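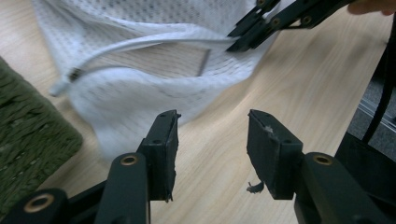
Accueil > Vie locale > En bref

Filets à linge : l'atelier du lavoir reprend à Pasthorpe

Bonne nouvelle pour toutes celles et ceux qui perdent leurs chaussettes dans le tambour (j'en suis, et pas qu'un peu !) : l'atelier linge de la maison Keogh rouvre ses portes le dimanche 9 février 2020, dans la petite salle du fond, côté cour. Au programme, le filet de lavage, celui en maille blanche avec son cordon de serrage et son petit bloqueur gris. On le remplit, on tire le cordon, on fait glisser le bloqueur, et hop, en machine.

J'avais suivi la séance de juillet et j'en étais revenue avec une manie : je lave tous mes pulls fins en filet, à l'envers, et jamais plus de 2 par sac. Mes gilets me disent merci ! On y apprend aussi à refaire le nœud au bout du cordon et à reprendre une maille qui file, et ça, je vous assure que c'est plus reposant qu'il n'y paraît.

La séance dure environ 60 minutes et coûte 7 euros, thé compris. Il reste 9 places à l'heure où j'écris, inscriptions à la mercerie Torkari, aux heures d'ouverture. Apportez un filet, même un vieux tout mou, et une aiguille fine si vous en avez une. Pour se garer, mieux vaut viser la place Cerkik, la cour est fermée aux voitures le dimanche.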